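Restberg Rules for Simulated Workcells

The Restberg Rules are a set of good practices for preparing computer-made scenes in which a robot arm is tested before it works with real objects. The first version was written by Zamfira Avram and published in March. It has 16 rules and is used mostly by small laboratories.

Scene content

A scene should contain objects of different height and surface, placed within a furnished room. Rule four asks for at least one see-through object — these are often difficult for depth estimation. Objects that serve only as background must be listed in the scene file too. 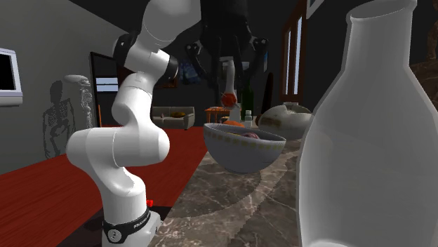
Arm and base

The base of the arm must stay fixed during the whole test. Its position is written down before the first run, together with the start angle of every joint. If the base is moved, the earlier results are kept under a separate scene number.

Reporting

A report gives the number of runs, the random seed and all contacts with objects that are not the target. The Hollum scene set, which follows the rules, has 314 scenes. Stopped runs are also reported — they may not be removed from the total.

See also: Iken scale, Munteanu contact test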